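Housekeeping at our guest house is getting a folding machine. What happens to my hours?
Posted in Work and Money, 05/05/2026

I work in the laundry and room service of a guest house called Gamage. We are 15 people in the season and fewer in winter. Besides the bed linen we also wash and fold clothes for guests who stay long, mostly families. In August the owners will bring a folding robot from a firm called Oltov. They told us it can do towels and pillowcases first, and later shirts and jackets.

They say that no one will lose the job, but my contract says only "laundry duties", and I am paid partly by the piece. If the machine takes the towels, what is left for me is the slow work. A towel takes me a few seconds. A jacket with a hood and a zip is another matter, I must lay it flat on a bed, bring in the sleeves, then decide what to do with the hood.

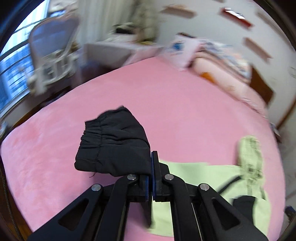

My piece rate is the same for both, so until now the easy pieces paid for the difficult ones. I tried to explain this to the manager and she answered that the machine will "free us for better tasks". I would like to know from people who have lived through this: did your pay change, and what should I ask for before August?

Oltov_no_thanks
They did it at my place and we all got worse shifts. Ask for everything in writing. Good luck.

Bresturo
I worked in a laundry at Jarside when two folding machines came in, so I can tell you what I saw there. Your worry about the piece rate is correct and I would put it first. In our first month the machines took nearly all the flat pieces. What came to the tables was fitted sheets, children's clothes and everything with elastic or a hood. We worked as hard as before and the count was lower. One colleague had 2358 pieces on her sheet for the month before, and she never came near it again.

We asked for three things. The first was an hourly wage in place of the piece rate, and we got this after some weeks. The second was paid training, which meant 2 mornings with the technician. The third was that feeding the machine and clearing it when it stops must be counted as work. Please don't forget this last one. Somebody must put the cloth in the right way, and it stops often in the beginning.

About jackets I would not be afraid too early. Ours never managed them in my time. The front and the sleeves can be of different cloth, the cords catch, and each jacket wants its own way.

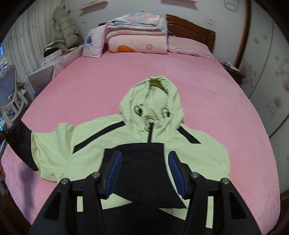
Green and black hooded jacket laid out on the bed, short zip at the chest.

My work did change, I will not hide it. I talk less with the others now, because the machine is loud and one of us must always stand near it. On the other side, my wrists are better. I used to wear a support on the right one - I have not needed it this year.

Before August, write down for a few weeks how long each kind of piece takes you. I did it in a small notebook, and when the manager saw the times for hoods and fitted sheets beside the times for towels, the talk became much easier.

pegs_and_line
I agree with Bresturo about the notebook. I only want to add that you should read your contract for the notice period when duties change. Mine had it on the last page in small letters. We also received a single payment of 400 when the piece rate ended, but we had to ask for it, it was not offered. I don't know if your owners would do the same, a guest house is smaller than where I was.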